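Learning to leave the scratches alone

Feb 7, 2021

3 Comments | 162 Shares

When I moved to Siltton, I bought a used dining table from a man called Carter Hawthorne. He was very polite and he showed me every mark on it before he took my money. One long line from a knife, two pale rings from cups, and a corner that a dog had chewed. I thought he was trying to lower his own price, which seemed strange to me.

In my parents' home we kept a plastic cover over the table all year. The good surface was for guests, and guests came maybe two times between one August and the next. When my mother finally gave the table away, it was still like new. I remember that I felt a little sad for it.

So at first I wanted to repair Carter's table. I bought sandpaper and a can of oil, and I read many pages about wood. Then one evening I was writing a letter on it and my finger went along the knife line, and I understood that I already knew this line. I put the can in the closet. It is still there, closed.

After that I began to notice worn places everywhere. The step at the library in Skinner Street is lower in the middle. My wooden spoon is flat on one side, the side of a right hand. The handle of my bag has become darker than the bag. I like these things more now than when they were new, and I don't have a good English word for this feeling. In my language we have one, but it also means "tired."

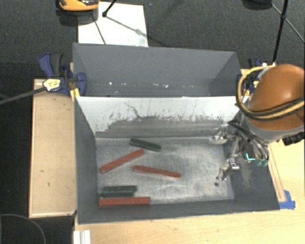 Brittany Grewal wrote to me after my last post that I am too romantic, and that some things are only worn out and should be thrown away. Her rule is to ask if she would still pick the thing up first, before the newer one next to it. If the answer is no, it goes.

I think this is a fair rule, and I tried it in my kitchen. Two pans and one very bad knife have left the house. The spoon stayed - I didn't even need to ask. About the chewed corner of the table I am still thinking, because it catches my sweater every time I sit down.

Share this post | 6 Likes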